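Workshop Newsletter, November
Lost reference on the hand-held gripper tools: what failed and what has changed
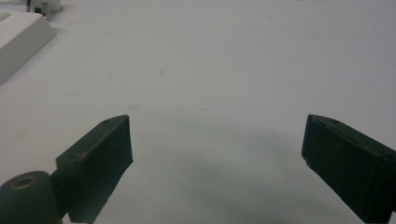 Why did the jaw width readings drift when the fingers themselves were moving freely?

The magnet that the width sensor reads had come loose in its pocket and was turning a little behind the shaft. The fingers opened and closed as they should, the motion felt normal in the hand, and the sensor reported a position that lagged on every reversal. The error was small at first and grew over the working life of the tool.

The rest of this item sets out how the fault was found, what it did to the recordings, and what operators and the bench are now asked to do. It replaces the short notice pinned up in the Rarkau workshop, which gave the wrong torque for the pivot screw and should be taken down wherever it is still on display.

Background

The hand-held tools in the Grunen project record jaw width alongside the camera stream. The width value is later used as the command for the gripper on the arm. If a person closes the tool on a part at 24 mm and the log says 26 mm, the arm will stop short and the part will either slip or never be picked up. An error of that size can't be seen by eye in a recording. It shows up weeks later, when the arm runs from the data.

The first sign was a run of failed grasps on the Rarkau cell. The arm approached correctly, the fingers went to either side of the part, and the close movement ended before firm contact. Grip force was blamed, and the force limit was raised. This made no difference to the missed grasps, and on one occasion it cracked a fingertip on the arm when a thicker part was presented. Raising the limit was a mistake. The original value has been restored and is now locked in the cell configuration.

Finding the fault

Silvia Matoušek compared the logged width against a set of gauge blocks on all the tools then in use. Each tool was closed on the block from fully open, the reading was taken, and the tool was then closed past the block position with the block removed and opened back to it against a stop. A sound tool gives the same reading from both directions to within 0.2 mm. Two tools did not. The worse one, tool 2, showed a difference of 2 mm between opening and closing.

Play in the pivot was suspected, and the pivots were stripped first. They were within limits. The next suspect was the linkage between pivot and finger, which was also sound. The magnet pocket was looked at last, as it is bonded and was not expected to move. With the sensor board removed and the shaft held still, the magnet on tool 2 could be turned a few degrees with a plastic probe. The adhesive had let go on one side and was holding on the other, so the magnet rocked between two positions. That explains the pattern in the readings: steady in one direction, steady in the other, with a step at each reversal.

The adhesive had been changed when the second batch of tools was assembled. The new product was suitable for the materials but needed a longer cure than the old one, and the assembly sheet was not updated. The parts were released to the next station on the old timing. The pockets had also been wiped but not roughened. It isn't possible to say which of the two mattered more, and both have been corrected.

Why the start-up check did not catch it

The start-up check asks the operator to open the tool fully, then close it fully, and compares the two end readings with stored values. Both ends are approached from one direction only. A magnet that rocks will settle in the same place each time, so the end readings repeat well and the check passes. The tool then goes wrong in the middle of the range and on reversals, where the check doesn't look.

There was a second weakness. The software re-zeroed itself on the fully closed reading at each start. The intention was to allow for wear on the fingertips. In practice it also absorbed part of the magnet error and hid the growth from one session to the next. Had the zero offset been logged, the trend would have been plain from the files. It was calculated, applied and thrown away.

Effect on the recordings

The review covered 1,494 recordings made with the second batch. Of these, 600 came from the two faulty tools and have been withdrawn from the training set. They have been kept in a separate store with the raw sensor values intact. Comfort Tetteh has looked at whether the width can be recovered from the camera images by tracking the fingertips. Results are fair when the fingers are over a plain light background and poor when they are over clutter or when the part hides one of the tips. Recovered widths will not be mixed with measured ones until there is an agreed error figure for them.

Models trained on the withdrawn data are not to be run on the cell. The affected versions are marked in the Boateng register. If you have a local copy and are unsure which data it used, check the register before loading it.

Safety

No one was hurt. The cracked fingertip on the arm is being treated as a safety matter all the same. The piece that broke away stayed inside the guarding, but the guard door interlock had been set to reduced speed for teaching, and a person could have been standing at the open door under the rules as written. The teaching procedure now requires the force limit to be read back and signed for before the door is opened. Changes to the limit need a second signature.

The wider point for the cell is that a width error on the hand tool becomes a motion error on the arm. The arm has no means of knowing that the command is wrong. A grasp that fails to close is a nuisance. The same fault with the opposite sign would command the fingers past the surface of the part and drive them up to the force limit, so that limit has to be treated as protection and must not be used as a tuning value.

What operators must now do

Use the new width check at the start of every session and again after any knock or drop. It takes under two minutes.

Clear a space on the bench and hold the tool with nothing between the fingers. Open fully and wait for the tone.
Close on the 24 mm gauge block and hold until the reading settles. Do not squeeze.
Release, remove the block, close fully, then open slowly against the fixed stop.
Compare the two readings on the screen. If they differ by more than 0.2 mm, stop and tag the tool.
Write the zero offset in the session log. The software will also record it from the next release, but keep writing it down until told otherwise.

A tagged tool goes to the bench, not back on the rack. Do not tighten the pivot screw to see if it helps. Several people did this in good faith and it added friction that made the later tests harder to read.

What the bench has changed

All magnets in the second batch have been removed, the pockets roughened and cleaned, and the magnets refitted with a full 24 hour cure at room temperature. A small keyed cap now sits over the magnet so that it can't turn even if the bond fails. The cap was drawn up by the Wuker bench and prints in the same material as the fingers. First batch tools used the old adhesive and have passed the two-direction check, and they will be given the cap at their next service.

The assembly sheet has been reissued with the cure time as a signed step. Changes of adhesive, grease or thread lock must now go through the same sheet as a change of part. The old sheet listed consumables in a footnote with no revision mark, and that is how the change went by unseen.

The pivot screw torque is the value on the reissued sheet. Ignore any figure written on the tool boxes.

Still open

The cause of the step is settled. The rate at which it grew is not. Tool 2 had seen more use than its partner but less than two others in the batch that were sound. Temperature is one possibility, as tool 2 was kept on the shelf by the heater. Silvia Matoušek is running a pair of spare shafts, one warm and one at room temperature, with the old timing on both, and readings will be given in the next issue if there is anything to report.

A proposal to fit a second sensor on the opposite finger is also under discussion. It would detect this fault directly, at the price of more wiring near the pivot and a heavier tool. Comments on the proposal should go to Comfort Tetteh before the end of the month. Please include the tool number with any report of odd readings, along with the session log page, as several reports so far could not be matched to a tool.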